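About Stelix

Home > About > Who We Are

Stelix writes and maintains working rules for robot cells that handle mixed, unsorted goods. Our members are warehouses, repair shops, technical schools and small manufacturers that run one or more robot arms and need clear instructions for the people who work beside them. We publish those instructions, train staff in their use, and inspect the cells of members who ask for our mark.

The office and the test hall are in Stetedum. A second training room in Godoy is open to members on request.

What We Publish

Our main publication is the Stelix Code of Practice for Bin Handling. The current edition contains 80 rules in plain language, grouped by task: setting up a cell, loading a bin, starting and stopping the arm, clearing a jam, changing a gripper, and closing down at the end of a shift. Each rule states who is responsible for it and what record must be kept.

The Code does not replace national law or the safety manual supplied with the robot. Where the Code and the manual differ, the stricter instruction applies. Members must keep both at the cell, in a language the operators read with ease.

A shorter document, the Sevetti Checklist, covers the daily inspection. It fits on two sides of one sheet and is signed at the start of every shift.

How the Rules Are Made

Every rule is tried in the test hall before it is put to the members. Proposals may come from any member site, and a proposal that concerns an injury or a near miss is taken up first. Trials are run with ordinary goods of different shapes and surfaces, as these cause most of the questions we receive. Brushes, soft pouches and shiny metal parts each call for a different approach from the gripper.

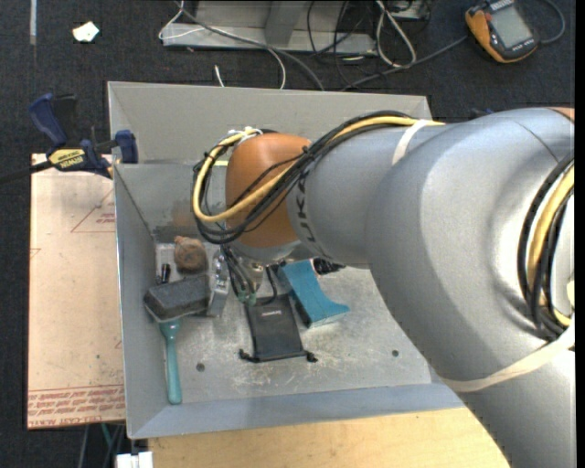
Bin handling with mixed goods. Cables are strapped along the forearm, and a bar clamp grips the edge of the bin.

Cable care and bin mounting fill two full sections of the Code. Cables that travel with the arm must be tied or strapped at intervals, with enough slack for the full turn of the wrist. Straps are to be checked by hand with the arm powered down. A bin must be fixed so that it cannot shift under contact, and the fixing must be checked again whenever the bin is changed. Cables on the floor are to be routed away from any path used by staff.

Drafts are open to comment from all members for 52 days. Comments are answered in writing, and the answers are published with the final text. The most recent round closed in October, and the revised section on gripper changes is now in force.

Training and Inspection

Stelix offers a two-day course for operators and a longer course for site supervisors. Both end with a practical test at a working cell. To date, 810 operators have passed the basic course. Certificates are issued to the individual and remain valid if the holder changes employer.

Inspections are carried out by Stelix staff only. An inspector will ask to see the risk assessment, the shift records and the stop controls, and will watch the cell in normal use. The site receives a written report. A site that does not meet the Code is given a list of corrections and may request a second visit without charge.

We do not sell robots, grippers or parts, and we accept no payment from companies that do.

What We Ask of Members

Members agree to report every injury and near miss at a robot cell, including those that caused no lost time. Reports are shared with other members after the site name has been removed. Members also agree that any operator may stop a cell at any time and may not be penalized for doing so.

Membership is open to any organization that operates a robot cell. Schools pay a reduced fee. Application forms, the current Code and the course calendar may be requested from the Stetedum office.

Page last reviewed 7 November 2021

Contact | Code of Practice | Courses | Report an Incident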